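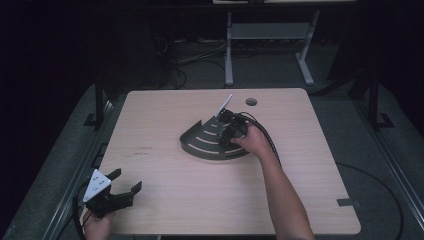
Jonar 工位，左右手各一把夹爪，右手那把正在扇形件的尖端上方。

Jonar 工位：夹爪、线和桌子的保养小记

这一页拖了好久才整理出来。Jonar 是我们给这张桌子起的名字，严格说它包括桌子、四周的架子、一对手持夹爪，还有从夹爪一路拖到采集盒的那几根线。名字是 Cillian Mulcahy 取的，问过他什么意思，他说顺口。行吧，那就 Jonar。

我从六月开始管这个工位。管的意思就是：谁的夹爪手感发涩了来找我，谁的标记板碰歪了来找我，线缠椅子腿上了还是来找我（这个我真的管不了，大家走路看着点！）。后来同样的话说得实在太多，干脆写下来挂在照片旁边，省得我每次重讲。照片不多，字有点多，挑自己用得上的看就行。

先说桌子和架子

桌子是浅色木纹的台面，圆角，靠后面有个圆的走线孔。左右各有一根黑色立柱，连着架子把工作区围起来。我接手的时候立柱是有点晃的，拿手一推，顶上能摆出小半指宽。原来底脚的螺栓下面没有垫弹簧垫圈，Prasert Inthanon 带着我一颗一颗卸下来重装，装完再推，手上就感觉不到了。

拧架子有个顺序，我第一次就拧错了：先把四个底脚都带上劲，别拧死，再锁横梁，最后回头把底脚锁紧。一上来就把某一个角拧到底，后面那根横梁怎么都对不进去，我在那儿拿橡皮锤敲了半天，Prasert 在旁边喝茶，看我敲完了才告诉我松开重来。嗯，我记住了。

台面左边那几道淡红色的手写印子请不要擦。我知道它看着像脏，我也知道有人手痒。那是摆放位置的老参考线，已经很淡了，再拿酒精擦一遍就彻底没有了。右前边缘有一小条深色胶带，它也别撕，翘边了跟我说，我来换。

平时擦桌子用拧干的湿布，擦完再过一遍干布。别用带蜡的家具喷雾，Desmond Whitfield 有一回好心喷了一遍，整张台面亮得像镜子，顶上的灯映下来一大团白，跟踪丢得一塌糊涂。我们后来拿中性清洁剂洗了一下午才把那层东西洗掉，他请大家喝了汽水，这事就算过去了。

标记板

夹爪上面要装白色的标记板。左手那块是三角形的，板面上有小黑点，定位系统认的就是这些点。所以板子就两件事要紧：面要干净，位置不能动。

面的话，手指印是头号敌人。拿夹爪请握握把，别捏着板子提起来！我看到过不止一个人像提茶壶那样拎板子，一拎就是一个大拇指印，刚好盖在点上。脏了用擦眼镜的那种布干擦，擦不掉就哈口气再擦。酒精我试过，黑点的边缘会发毛，发毛以后再怎么标定都差一点，最后整块板换掉了。

位置的话，板子底座的两颗螺丝我都画了白漆线，线从螺丝头一直画到底座上。开工前瞄一眼，线对得上就用，对不上就别用，放到桌角的灰盒子里，写张条。请不要自己拧回去对齐就接着采！线对齐了，板子的角度可不一定回到原来那里，差那么一点点，后面算出来的手的位置全是歪的，而且当场看不出来，要等 Ognjen Golob 处理数据的时候才会冒出来，然后他就会走过来站在我身后不说话。

重新标定用的是架子下面抽屉里的那块黑白格板。流程贴在抽屉内侧，我这里只补几句贴纸上没写的：格板要放平，下面不要垫手机；转夹爪的时候慢一点，每个姿势停一口气；报告里的误差数字跳红就重做，别截图发给我问能不能凑合。不能凑合。

线

说到线我话就多了。夹爪拖着的黑线是这套东西里最爱坏的部件，没有之一。坏法基本就一种：在出线口那个地方来回弯，里面的芯慢慢断，外皮一点事没有，看上去好好的。症状是采着采着画面停一下，又好了，再停一下。很多人第一反应是重启软件，软件好冤。

判断办法很土：把夹爪放在桌上，接着线，用两根手指捏住出线口往外一小段，轻轻朝各个方向弯，同时看屏幕。弯到某个方向就断，那就是它了。换线。别缠胶布，缠了胶布弯的地方只是往后挪一点，过几天在胶布尾巴那里再断一次，还把插头弄得黏糊糊。

换线的步骤，我按自己的习惯写：

先把采集软件停掉，再把采集盒断电。热插拔我干过，那次口子没烧，但我吓得不轻。

松开出线口的压线片，是两颗小螺丝，放磁盘里。这种螺丝掉到黑地面上就跟蒸发了一样。

旧线抽出来以前，先看清楚它在夹爪里面是从哪边绕的，拍张照也行。新线照样绕，留一个小弯再出来，别拉直。

压线片压在外皮上，不要压在线和护套交界的地方。拧到线不转就够了，再使劲会把皮压扁。

插头推到底，听到咔一声。没听到就是没到底。

出线口到第一个固定扣之间，我现在统一留 700 毫米。以前留得短，手往桌子对面伸的时候线就绷起来，夹爪被拽着走，操作的人不自觉跟它较劲，采出来的动作别扭得很。留太长呢，线又会搭到桌面上把东西扫走。700 是我跟 Cillian 拿着卷尺、轮流装作在桌上够东西试出来的，个子高的个子矮的都还行。你要是觉得不顺手，固定扣可以挪，挪完请给我说一声。

右手的线会从小臂上方绕过去，有人喜欢让它走手臂下面，都可以，舒服就好。左手的线往桌子前沿垂，站的时候别用肚子把它压在桌边上，压久了那里也会断。

架子后面地上那一堆乱的我知道，我看见了。那堆里混着旧工位的线，哪根通电哪根不通电我还在一根一根摸，摸清一根贴一张标签。在我贴完以前请不要好心拔掉任何一根！上次有人把看起来没用的那根拔了，隔壁 Skokmont 那台的急停就亮了整整一个中午。

夹爪本体的日常

每天收工的时候做一遍，几分钟的事：

拿软毛刷从指头根部往外刷。注意是往外，往里刷等于把灰喂给滑轨。

空手开合几下，听声音。好的时候是很轻的一声沙，有颗粒感或者咯噔一下就要拆开看。

摸一下指头有没有旷。捏住指尖左右轻掰，能动就是根部的螺丝松了。

看标记板的白漆线。

把夹爪放回架子上的软托，指头朝外，别指头朝下戳着站。

滑轨的润滑我们按开合次数来。软件后台会自己记数，到 3,000 次弹个黄条出来，看到黄条就上油。用的是 Gorkberg 那支白色油脂，挤米粒大一点点，抹在滑轨两侧，开合几下让它走匀，多出来的拿棉签收掉。千万别多，多出来的会被甩到指头内侧，然后抓什么滑什么。我刚接手那阵子觉得多上点总没坏处，结果那天下午操作的人一直说手感怪，东西老往下溜，我拆开一看指面上油光光的，当时脸就红了。

喷罐的那种渗透油不要用。它会把原来的油脂洗下来，刚喷完顺滑得不得了，过一晚上就干了，比不喷还涩。

指头和螺丝 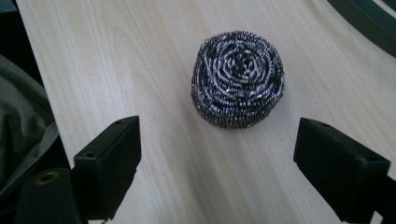 夹爪指头多久要重新紧一次螺丝？
在 Jonar 上是每 2,000 次开合紧一次，换过指头以后当天收工前再补紧一次，用扭力起子紧到卡片上写的那一档就停。

一圈圈卷起来的不锈钢清洁球，在浅色木纹台面上，两根哑光黑的指头一边一根。指头上那些小圆孔是螺丝孔，左边黑色圆柱座上那个发黄铜色的小圈是螺纹嵌件，下面要说的就是它。

抓过清洁球这类金属丝的东西以后，请多做一步：指头内侧逆着光看一眼，有没有细细的金属屑。有的话用胶带粘，别吹，也别用手抹。屑很细，会扎手（扎过，用镊子挑了好久），更烦的是它会顺着指头跑到滑轨里面去，跟油脂搅在一起就成了研磨膏。我把一卷美纹纸挂在架子侧面了，就干这个用，撕一段，按上去，揭下来，完事。

螺纹嵌件是压进塑料里的，怕两样：斜着进螺丝，和使蛮劲。斜着进螺丝的话，前面两圈会感觉很顺，第三圈突然变紧，这时候停手！退出来，重新对正再进。我的办法是先反着转，转到感觉螺丝轻轻往下掉了一下，那就是螺纹的开头到了，再正着拧。这招是 Prasert 教我的，他说修什么都这么干，自行车也好，水龙头也好。

使蛮劲的后果是嵌件跟着螺丝一起转。一旦转起来，你再怎么拧都是空的，拧也拧不紧，退也退不出来。碰到这种情况放下起子，别再转了，每多转一圈孔就大一点。我修的时候是用细嘴钳夹住嵌件露出来的边，慢慢把螺丝退掉，再把嵌件拔出来看孔。孔还圆，就清掉碎屑，用烙铁换一个新的嵌件热压进去；孔已经豁了，那就整个座子换掉，打印件柜子第二层有备的，袋子上写着 Quinlan 的就是。

热压嵌件说几句，因为上个月有两位同事先后来问我。烙铁要用专门的平头，尖头会往一边歪。温度别一下给太高，让嵌件靠自己的重量加一点点手劲往下沉，沉到比面低一丝丝就撤。撤完马上拿一块平的金属压上去，压到凉。要是边上挤出来一圈塑料，等凉透了再用刀片削，热的时候削会把嵌件带歪。还有，开窗。那个味道 Desmond 说像烤焦的年糕，我觉得他对年糕有误解。

螺丝胶我们用的是蓝色可拆的，只上在金属对金属的地方。进塑料座的那几颗，因为有铜嵌件，也可以上，但只要一小点，沾在螺丝前半段就行，别让它流到塑料上。有些胶会让塑料发脆裂开，我手上就有一个裂了的座子，摆在工具架上当反面教材，你们路过可以看看。

指头内侧的面

内侧的面要保持平。磨花了一点点没事，出现沟就该换了。我判断的方法是拿指甲从上往下划，挂指甲就换，不挂就接着用。左右两根要一起换，只换一根的话，两边摩擦不一样，夹东西的时候会往旧的那边转。Ognjen 一开始不信，觉得我浪费零件，后来他自己夹着一个东西看它慢慢转过去，没再说什么，隔天给我送来一包新指头。

换指头的时候顺便看一下合拢以后两个面是不是贴着的。剪一条薄纸夹在中间，从上端抽一下，从下端抽一下，两边阻力差不多就对了。上紧下松或者反过来，把根部螺丝松半圈，合拢，捏住，再锁。

行程要重新归零：完全张开，点一下软件里的张开；完全合拢，点一下合拢。忘记做这步的后果是数据里夹爪永远差一点点没合上，看着像在空气里夹东西。我忘过。那一批差不多整个上午都要重算，Ognjen 又来站在我身后了。

一次真正的修理

顺便把左手那把的一次大修写在这里，省得别的工位再走一遍弯路。

症状是开合读数会跳。手没动，读数自己抖，抖得不大，时有时无。我先怀疑线，换了，没用。再怀疑采集盒的口，跟右手那把对调，毛病跟着夹爪走，那就是夹爪里面的事了。

拆开外壳（四颗短的，一颗长的，长的那颗在握把底下，位置千万别搞混，长的拧到短的孔里会顶到板子），编码器的小磁铁看着好好的。我拿手一碰，它在座子里能转一丝丝。胶老化了。跳的就是这一丝丝。

把旧胶刮干净，酒精擦一遍，晾着，重新点胶，对正方向压住，放了一夜。方向怎么对？座子上有个小缺口，磁铁边上有一道划线，两个对齐。我没有在拆之前先拍照，于是为了那道划线在灯底下转了十分钟，差点以为它不存在。拆之前先拍照，求求你们。

第二天装回去，归零，标定，开合着看读数，稳了。换下来的旧胶屑我也装袋子留着，Cillian 问我留它干嘛，我也说不上来。

那天软件后台的计数停在 3,329，我顺手记在了保养本第一页上，从那以后左手这把的上油和紧螺丝都另外算，不跟右手的一起走。你们看到两把的黄条不同时弹出来，别慌，就是这么设的。

几件零碎的

大家问得多、又不够单独开一节的，堆在这里。

那个深灰色的扇形件，上面有一道一道弧形的槽，容易积灰。用长毛刷沿着弧走，比横着刷省事。刷完抖一抖再放回台面，灰别留在桌上。

下班前把夹爪的线松松地绕成大圈挂起来，圈要比你的巴掌大。绕在夹爪本体上最省地方，也最伤线，别这么绕。

工具用完插回架子侧面的板上。每个位置我都描了轮廓，起子的轮廓里请放起子。上个星期我在里面发现了一把勺子。

保养本就挂在板子旁边，写清楚动了哪一把、动了什么、谁动的。写得丑没关系，我的字更丑。不写的话，下一个人会把同一颗螺丝再查一遍，星期二早上那一个小时就没了。

备用的标记板要平着放，上面别压东西。竖着插在抽屉缝里时间长了会弯，弯得肉眼看不出来，标定的时候一眼就露馅。

台面靠后的圆孔里不要扔纸团、扎带头、口香糖纸。我掏过，掏出来的东西可以单独开一页图集。

采集盒背面的风扇网，隔一阵用吸尘器轻轻带一下，吸之前拿根扎带卡住扇叶，别让它跟着飞转。

还没弄好的：顶上那盏灯偶尔闪，我怀疑是镇流器，等 Prasert 有空一起上梯子看；右手那把的备用压线片缺货，旧的那片先凑合用着，边角有点毛，摸的时候小心；线的标签贴了一小半。

有别的毛病直接在保养本上写，或者来工具架边上找我，我上午一般都在，下午四点以后多半在 Skokmont 那边，手上有油，喊大声一点。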